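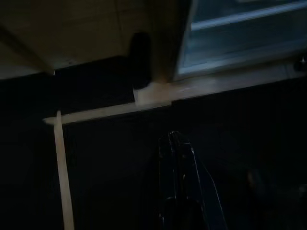 My neighbour has been charged with common assault after a shoving match at a council candidate's street stall, and he's asked me to come along to his first court date. He also wants to hand up a plan he's drawn of where everyone stood. Does he have to plead on the day?

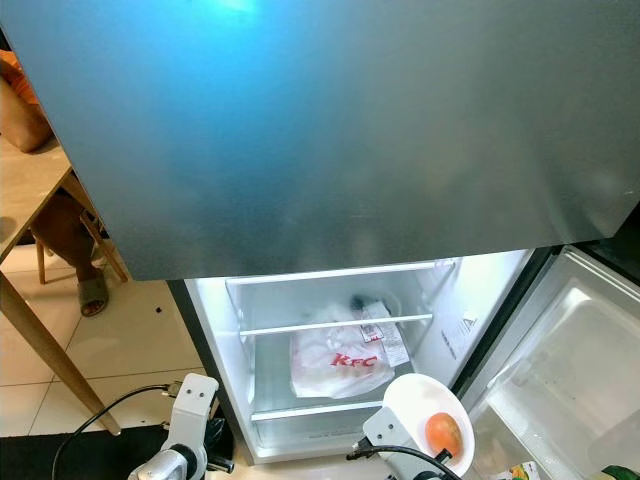 Dernano Court Support Team

Hello, and good on you for going with him! He can usually ask for more time to get advice before entering a plea, so please don't let him feel rushed. Leave the plan for his lawyer to look at first.

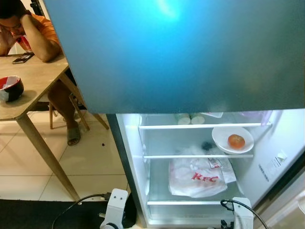

I'd also get there early, as the list can be long (I once sat through up to 67 matters, with only a muesli bar). The duty lawyer sees people in order, so put his name down as soon as the doors open.
Wyn Gough

Second answer
Just plead guilty, it's quicker. My cousin did and was home by 3. 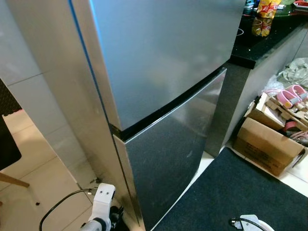 Third answer
Please don't do that without advice, love. A plea is hard to take back, and a conviction can follow you to job applications. Ring Legal Aid before the day if you can, and bring his charge sheet and bail papers.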